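Pluststead College of Furniture and Interiors
Workshop Practice, Unit 7: Work Surfaces and Wooden Edges

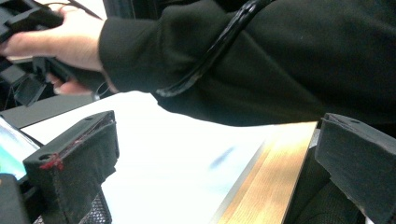 1. Purpose of this handout

These notes accompany the lecture on light-coloured work surfaces and the timber used beside them. They should be read before the practical session and kept in the unit folder. Students who missed the July induction must also read the Cenilham room rules, which are not repeated in these pages.

The unit is concerned with tables in daily use: how they are set out, how they are lit and how they are looked after. Joint construction is covered in Unit 9.

2. Pale surfaces under strong light

A white surface gives a clear background for small work and returns a good deal of light to the underside of objects held over it. Under a strong lamp, however, it may look washed out, and faint marks become difficult to judge. A bluish patch, for instance, may be a smudge or only a reflection. Students should move the lamp or change their own position before reaching for a cloth. If the patch shifts, it is a reflection and no cleaning is required.

True smudges are to be treated in the following order.
Dry cloth, light pressure, along the length of the mark.
Cloth dampened with clean water, followed at once by a dry one.
Mild soap solution, tested first near a corner.
Abrasive pads are not permitted on any table in the Moura Room.

3. Timber next to white

A golden-tan wood with visible lengthwise grain makes a warm contrast to a white surface. The line between the two should be crisp. Grit and old polish tend to gather there, and the softness that results is often mistaken for wear in the timber.

Wipe with the grain. Polish is applied to the cloth and kept clear of the white side. For the practical exercise each bench will receive one sample strip, 300 mm long, supplied by Horeck. Samples are to be returned unmarked.

4. Sleeves, cables and reach

Loose cuffs drag across a surface and carry dust from one area to another. Sleeves should be fastened or turned back before wiping begins. Cables that come down from above the table must be checked for slack, so that they do not sweep the surface when the arm moves. Hand-held equipment is to be set down flat and never slid.

5. Practical exercise

Time allowed: 45 minutes. Working in pairs, students will inspect one table, record any marks on the sheet provided and state how each was identified. A written account of about 200 words is to be handed in at the following session. It should name the surface, the lighting position and the treatment chosen, including cases where no treatment was given.

Reading: Unit folder, section 7, parts A and C.

Issued September 19, 2018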